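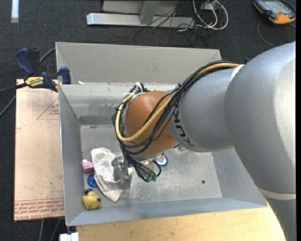

The night shift at Skokgate wrote that the arm did not stop when the gripper lost the cloth, it only went slower, and that they had to press the red button by hand. This was read out first, and the meeting agreed to take it as item 1.

Minutes, safety meeting, picking cell, Stukine hall
8 March 2018

1. Late stop of the arm
The log shows the fault at cycle 1,415 of the test. The controller gave a warning for low grip force, but the warning was not connected to the stop. The same setting was found in the Stukine cell. It was changed before the meeting and the old file is kept.
Decision: no run without a person at the stop button until the new setting has passed 1,000 cycles without fault.

2. Cables at the wrist
Merrick looked at the cables after the stop and found one yellow cable with a worn cover - the wire inside was not damaged. The meeting discussed if the loop at the wrist is too long and can catch on soft items. Opinions were different. Merrick will send a drawing with a shorter loop. Until then the cable ties are checked at the start of every shift.

3. Speed
Skokgate asked to keep the present speed. It was not agreed. Speed over the bin is limited to 40 per cent.

4. Bin and clamps
The bin moved 18 mm in the November test, and this point is still open. Clemwood has offered a fixed holder, but the price has not come. Clamps stay in use and must be tightened before each run.

5. Other matters
The fault form has no field for the program version. It will be added. The night shift receives a copy of these minutes and a written answer to item 1.

Next meeting: when the 1,000 cycles are finished, at Skokgate.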